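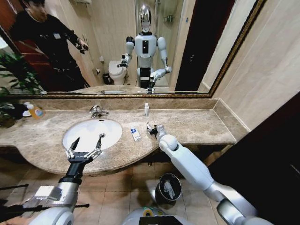

4 Setting the hardness and flow of the Balleo under-sink water softener

4.1 Before you begin

The Balleo leaves the factory set for a supply of moderate hardness and must be adjusted to the local water before first use. The setting is made on the control head, with the cabinet door open and the unit in bypass. Have the test strips, the drain hose and the small hexagonal key to hand. On a basin like this one, an oval bowl set under a marble-look counter with the chrome tap mounted behind it, draw the test sample at the tap before the softener is connected. Hard water leaves scale first at the base of the tap and around the drain, and both should be descaled before the unit is put into service. Use a descaler marked as safe for stone. Vinegar and other acids will dull natural marble.

4.2 Testing the supply

1. Run the cold tap for 5 minutes.
2. Fill a clean glass. Do not use a glass that has been rinsed with washing-up liquid.
3. Dip one strip for one second and shake off the excess.
4. Wait one minute and compare the strip with the chart inside the lid.
5. Write the reading on the label on the side of the tank.

Note: If the reading falls between two colours, use the higher one.

Note: Readings above 300 mg/l are outside the range of the single-tank unit. Fit the twin-tank Pesum kit (see section 9) or ask your supplier for advice.

4.3 Entering the setting

1. Check that the bypass lever points to the left.
2. Press and hold SET until the display flashes.
3. Enter the installer code 1489 with the arrow keys.
4. Scroll to HARDNESS and enter the reading from the label.
5. Press SET once to store the value. The display stops flashing.

If no key is pressed for one minute, the control head returns to its previous value and the steps must be repeated from step 2.

CAUTION: Do not turn the bypass lever while the display is flashing. The valve may stop between positions and water may pass to the drain hose continuously.

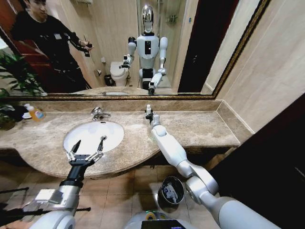
4.4 First regeneration

The resin must be regenerated once by hand before softened water is drawn. The cycle uses a full charge of salt and cannot be paused.

1. Fill the salt chamber to the line with tablet salt. Do not use rock salt or table salt.
2. Add 4 litres of cold water to the chamber.
3. Secure the end of the drain hose in the clip, above the level of the trap.
4. Turn the bypass lever to the right, slowly.
5. Press REGEN. The display shows the time remaining.

Some noise from the drain hose is normal during the rinse. A steady drip from either union is not. Close the isolating valve, tighten the union by a quarter turn and open the valve again.

When the display shows READY, run the cold tap until the water is clear. Slight cloudiness at first is caused by air. Test again with a fresh strip and enter the second reading below the first on the tank label.

4.5 Residual hardness

Turning the mixing screw clockwise with the hexagonal key lowers the residual hardness. Make no more than half a turn at a time and retest after each adjustment. Where the plumbing includes old copper pipe, do not close the screw fully.

Section revised May 2021. Checked by H. Sharifi, Clunholm.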